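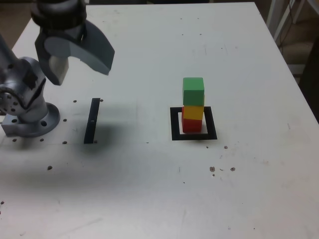

Robot Cell Upkeep, Handout 4
Mounting, reference marks, finger pads, and what the stacking check does and doesn't tell you
Notes by Abdul-Rahman Dankwa, revised Wednesday, June 27, 2018

Bring this to the lab. Last term people left it at home and worked from the Gollberg quick-start card, and the card skips most of what follows.

1. Why I don't trust the stacking check

The usual acceptance test for a small tabletop arm is to have it stack three cubes on a taped square. Red, yellow, green, in that order, bottom to top. If the tower stands, the cell is declared healthy and everyone goes to lunch.

Think about what the test asks of the arm. A cube sitting on another cube will stay there with its center well off to one side. The tower tolerates far more error than any job we'd want the cell for. I have watched a cell with two slack base bolts build this tower several times in a row. It then missed a simple peg fixture badly enough to bend the peg.

So the tower goes in the log as "can stack." Don't write "calibrated" next to it. Those are separate lines on the sheet and I will send the sheet back.

2. The base

Start at the bottom. The arm stands on a round flange, the flange sits on a rectangular plate, and the plate is bolted to the table. Every joint in that chain can move a little, and a little movement at the base becomes a lot at the fingertips.

Procedure:

Power off, key out, key in your pocket.
Wipe the plate and the tabletop next to it. Grit under a plate edge will rock it.
Put the dial indicator against the flange rim and push the upper arm gently by hand, first toward you and then away.
If the needle doesn't return to where it started, find out which joint is moving before you tighten anything.
Tighten in a cross pattern, in two passes.
Draw a paint-pen line across each bolt head and onto the plate.

The paint line is the cheapest instrument in the room. If it's broken next week, the bolt turned. The Mulder torque wrench is fine, but its sticker says it was last checked in November and I'd like to see the certificate before I believe the third digit.

About unused holes in a tabletop: leave them alone. Each year a group decides that a spare hole is the datum and measures from it. Holes get drilled for all kinds of fixtures that were later taken off. A hole is a reference only if the cell drawing says so.

3. Tape marks

A square of black tape on a white table is a good target for a camera and a poor one for a ruler. Tape has a soft edge. It creeps when it gets warm, it lifts at the corners, and people replace it by eye.

If the program takes its place position from a camera looking at the square, then check the corners of the tape, the lighting, and the shadow of the arm itself. If the program uses a taught position and never looks at the square, the tape is decoration and you can't use it to judge accuracy. Find out which one you have. I ask this at the oral and a surprising number of people have run a cell for weeks without knowing.

A stray strip of tape elsewhere on the table may be an old mark or it may be in use. Look in the log first. If the log is silent, ask before peeling.

Specks and smudges near the target matter more than they seem to. A dark crumb by the edge of a dark square can pull an edge finder off. Wipe with a dry cloth. The solvent spray from Tillow is advertised as residue-free, and I haven't seen any evidence of it on a matte surface.

4. Fingers and pads

The pads do the gripping and the pads wear out. On the Nerkico set we use in this course, the manual gives a pad life in years, with no mention of how many grips a day that assumes. Ignore it and count cycles. We inspect every 500 and replace at 1,000.

Those numbers came from our own bench. One pad went 1,583 cycles before it dropped a cube, and I was tempted to raise the limit. One pad is one pad. The limit stays.

At inspection:

Open the fingers fully and look along the pad face with a flashlight held low.
Press with a thumbnail. A pad that keeps the dent gets replaced.
Check that the fingers close at the middle. If one touches the cube first, it shoves the cube sideways, and the program will have been quietly corrected for that by whoever taught the points.
After any pad change, re-teach the grip width. Skipping this is the most common cause of a "new" fault right after service.

5. A better check

Keep the tower as a warm-up if you like it. Then do this.

Place one cube on a sheet of paper fixed to the table, trace two sides with a sharp pencil, and have the arm pick it up and put it back 30 times. Trace again after each set of ten. Measure between the lines with calipers.

Repeat with the arm reaching farther out. A loose base shows up there first. If the near result is good and the far result is bad, go back to section 2 and don't touch the software.

Repeat once more after the cell has been running for an hour. Cold results and warm results go in separate columns.

6. For the log

Write down what you measured, with what tool, and where the arm was. "Looks good" has no place in a log. "Same as last time" is worse, as last time usually says it too.

If you adjusted an offset, write the old value next to the new one. An offset that grows every week is a mechanical fault that somebody is covering up in software.

Reading for next session: the gripper chapter in the course binder, skipping the vendor's case studies. Bring calipers.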